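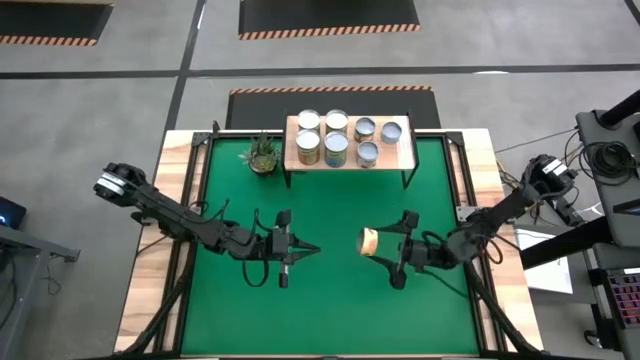
Home | Galleries | Pantry | Small Rooms | Contact

Last updated in December

Hello again! I've finally put the pantry gallery up, after promising it to Rozália for months (sorry, Rozália). It's a small gallery this time, one picture, but I have plenty to say about it, because I'm very fond of cans and of anywhere you can stand them up neatly.

The cans and their little shelf
Seven cans on a small wooden shelf with thin black legs, four along the back and three in front. I do like a raised shelf – you get the space underneath as well, and the lids sit up where you can see them. The tall one at the front with the blue and yellow label is my favorite, and the brownish-gold one next to it runs it close. There's still a bit of bare wood at the right end, so one more would fit, maybe two if they were skinny!

My own pantry is nowhere near this tidy. I go by Kimie Arai's rule, which is tall at the back and short at the front, and I break it every time I come home from Badley with a bag of chickpeas and tomatoes. Tarek stacks his two high and swears by it. I tried that for 3 days and lost a tin of peaches behind the flour.

If you're measuring up for a shelf like this, check your depth first. Mine is 400 mm wide and 178 mm deep, and two rows of ordinary soup cans go in with room for my fingers. The next gallery is Anas's spice drawer in Porska, all 126 jars of it, and he has labeled every single one by hand.

We use cookies to remember your gallery settings. OK | Read more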